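Filed under: Software / Perception & Control

Kekau 9 lands with a tracker that copes with clutter

The team behind Kekau, the open toolkit for turning hand-held gripper recordings into robot motion, put out version 9 on Tue 13 August, and it's a lovely release. The big change is in how the software works out where the gripper is from one moment to the next, especially in tight, shiny places where older versions tended to lose their footing.

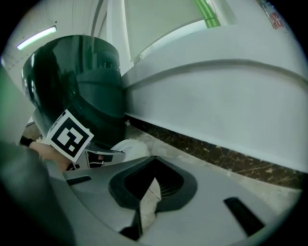
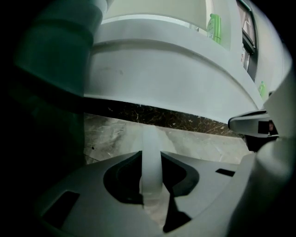

Wide-angle views from the hand-held gripper. A square marker shows on the green container in the first; dark veined marble runs behind the gripper in the second.

Bathrooms and kitchens are hard going for this kind of software. Pale curved surfaces give a tracker very little to hold on to, glossy ones throw back reflections, and a fisheye lens bends every straight line it meets. The old tracker treated all parts of the view much the same. The new one, called Arrieta, gives each patch a score for how far it can be trusted and leans on the good ones. Veined stone does very well. Bright highlights get marked down almost at once.

Markers get better treatment too. A tag seen at a slant used to be thrown out if its corners didn't square up after the lens correction. Arrieta keeps it and passes the doubt along to the planner, so a poor reading can still be of some use — a small thing on paper, but it saves a lot of re-recording.

The developers ran both trackers over 1,510 short recordings made since May. The old one gave up on 100 of them. The new one gave up on 13, most of those with the lens nearly covered. It's slower to start, and it wants more memory, but the release notes say work on both has begun.

Planning has had a tidy as well. Paths are now checked against the width of the gripper body and not just the fingertips, so a move that would knock a basin rim gets flagged before anything is sent to an arm. There's a new replay window where you can drag through a recording and watch the trust scores change as you go, and I lost most of an evening to it!

Settings files from version 8 will load, though Demetti users need to update their plug-in first.

Comments (3)

gantry_moth: Does the replay window work without a graphics card? Mine opens and then sits there grey.

pilchard77: Works on my old laptop, just slowly. Turn off the smoothing.

Tessellate: Very pleased about the slanted tags. Any word on Grerkano support? It was on the list for the last version too.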